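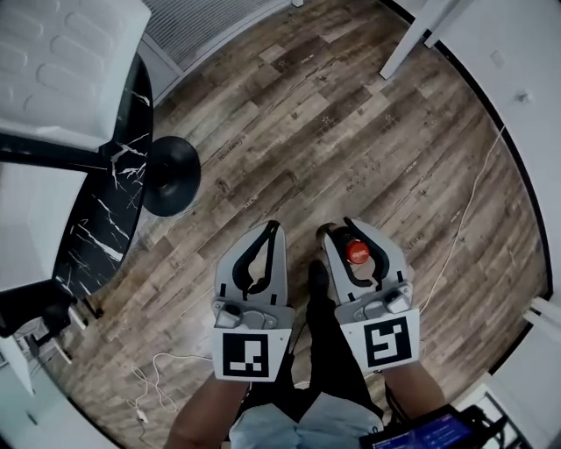

Open day at Jeon, the furniture people out at Brirelstead. Got the 7.40 bus, nearly missed it, arrived with no coffee in me. Door was open, sign said Clikville Entrance, nobody on it. Walked in.

Young-sook Jeon does the welcome herself. Quick, no slides. Ground floor is showroom, upstairs is fabric and the repair bench, out the back is the yard where they won't let you go. Fine.

First room I liked best. Round tables, black marble pattern on the tops with white veins, black round base. Asked if it was real marble, got a long answer, didn't write it down. White chairs with black frames. White quilted cushions, the padded segment sort, very squashy. I sat far too long. Floor is planks laid on the diagonal, browns and greys mixed, and there's faint printing stamped along the boards. Couldn't read it. In-ho Seol, who took our group, said everybody asks and then got called away before he told us.

Upstairs - 37 fabrics on the rail, of which I'd have perhaps two. The Poltumik range is the one they are pushing. Heavy, a bit scratchy, nice greens. A Poltumik armchair is 900 pounds and I put it back mentaly.

Repair bench was the surprise. A woman restitching a seat with a curved needle, didn't look up once. They do around 96 chairs a month there, more before Christmas. You can send in your own, any make, seven weeks wait at the moment.

Tea in the corridor, decent biscuits. No parking to speak of so take the bus. Toilets are up the stairs and left, not right, right is the stock room, ask me how I know.

Next one is in April. Would go again, mostly for teh cushions. Left at half twelve with two swatches and a price list I've allready lost.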